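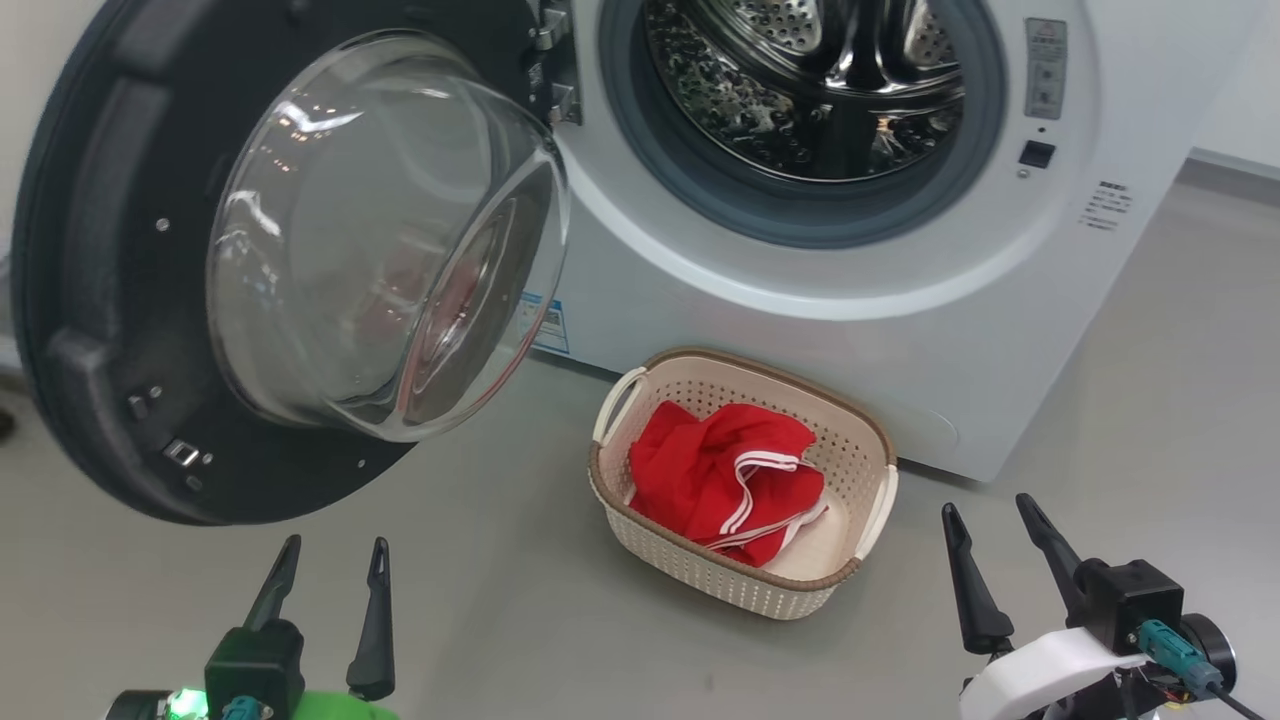
Head cam view. Washer open, red thing in the basket, both grippers down low.

OK so a few people asked what I've been doing since the spring besides complaining about glass. Laundry! Specifically the software side of getting a two-armed robot to take something out of a basket and put it in a front loader. Thread, probably too long.

First thing to know is that I don't do hardware. Nanna Bjarnason does the arms and I write the planner and whatever sits between the planner and the cameras. We call that middle part Trovel. It started as one Python file and I regret the name every time I have to spell it on a call.

The basket is the easy bit, which surprised me. Cream plastic, brown rim, handle on each short end. The rim is a gift. It's a dark line around a pale box sitting on a gray floor, so I can fit a rectangle to it and get the pose without any learned model at all. Old school edge fitting, runs fast, never argues with me.

The red bundle is less polite. For cloth I gave up on pose completely (what is the pose of a crumpled thing, even) and now I just score grasp points. High spot, decent fold, enough room for two fingers to straddle it. Pick the best score, go.

The white trim straps messed with that for days. The scorer LOVED them. Skinny, bright, sticking up off the red, perfect little ridge, please grab me. And then you lift by a strap and the whole garment swings under it like a bell. I added a penalty for anything narrower than a fingertip and the swinging mostly went away.

Now the door. Oh, the door.

It's a clear glass bowl in a fat black ring, and it bulges out toward the robot when it's open. Depth sensing hates it. You get good points on the black ring, then a hole where the glass is, then random points from whatever the ceiling lights are doing on the upper edge. And the glass picks up a bit of red from the laundry too, so my color segmenter kept telling me there was a small sock-sized object floating inside the door. There was no sock.

What I do now: find the ring, ignore everything inside the ring, and drop in a solid dome as a collision shape. It's fatter than the real glass by 2 cm all around. Crude, but the planner only needs to know where not to put an elbow.

Next post is for the planning nerds, everyone else can go get a snack.

The planner used to sample both arms together, and with the dome in there it would time out constantly. The open door eats the left side of the workspace, so the left arm has almost nowhere to go. Now Trovel plans the right arm first, from basket to drum, and treats the left as parked. Then it plans the left around that finished path. Planning went from 20 seconds to 4. It's not optimal and I do not care.

The drum opening is where I'm still losing. There's a gray rubber gasket around it and my goal pose was the center of the opening, which sounds sensible until you remember the cloth hangs down. So the gripper clears the gasket and the laundry doesn't. I've got a version that aims higher and comes in tilted, with a rough guess at how far the fabric droops. In sim it looks great. Sim cloth is a liar, so we'll see.

The drum itself is all shiny steel with little holes, and for a while I tried to map the inside. Stop doing that, past me. I replaced it with a plain cylinder lined up with the opening and a depth limit. Way fewer ghost obstacles.

Tooling aside: we replay everything through a viewer called Praltata, and the best feature I've added all year is a slider that scrubs the camera picture and the planner's world model side by side. I found 2 frame mixups in the first afternoon. One had been there since December. I'm not going to say whose commit it was (mine).

Someone in the replies asked why not train one big policy and skip all this. We might! Nanna wants to try it. I'd like to keep the planner as a fallback, partly for safety checks and partly because I've grown attached to it.

Still on my list: the droop thing, a regrasp when the first pull comes up short, and closing the door, which I'm told is also part of doing laundry. If you've got a droop model for cloth that runs fast on a CPU, please send it my way, I will read anything.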